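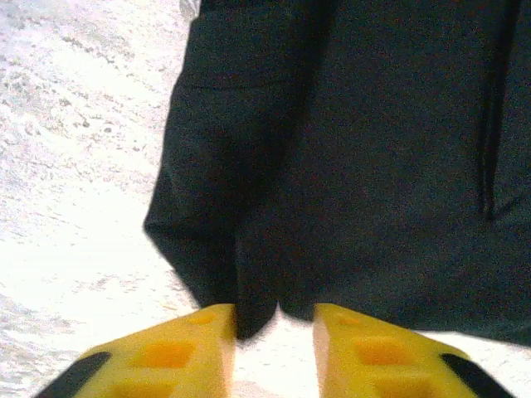
How many sets of fingers should a lab budget for when planning a year of garment work? Four per arm, with one set always in the drawer, and more if the fabrics are heavy.

4.2 Equipment planning and running costs

Figure 3. Wrist view before the grasp, fingers open, lower tip of a dark green garment between them.

Costs first, as these drove most other choices. The Netitz site had money for two arms but not for two arms plus spares, so we bought one and kept the rest back. In hindsight the right call. Fingers were priced at 127 euros a pair, wrist camera at 440 euros with cable. Cable was the weak part. Budget for cables.

Finger choice: yellow plastic, recessed faces, black strip down the outer edge (Fig. 3). Metal fingers were quoted by Wamora and turned down, partly on price, partly on lead time. Plastic ones can be swapped between sessions without calling anyone out. We planned one swap every 80 hours of running and wrote that into the order, which made the supplier's quote a good deal easier to compare with the other two.

Lighting was left out of the first budget altogether. A mistake. Dark cloth on a pale surface is hard on a small camera: in Fig. 3 the background is washed out while the garment keeps little beyond its folds and the seam on the right. Picking a grasp point from a view like this is possible, the hanging tip is clear enough, but a diffuse lamp costs less than the time spent tuning exposure. Should of been on the list from January. It is on the list for Osovik.

Garments. Buy second-hand, buy mixed, and buy more dark ones than seems sensible. Thick, fuzzy fabrics behave differently from shirting and the planner needs both. Storage was not costed either, and the boxes ended up in the corridor.

Staff time is the bigger line. Setting up took 5 weeks against a plan of two, most of it waiting on the mounting plate and then on the safty sign-off. The Rozīte site reused our plate drawing and skipped the first wait. Sites planning a similar purchase should order the plate before the arm, and ask for the sign-off date in writing.

Maintenance contract: not taken. Reviewed again in 4.3 along with the second arm.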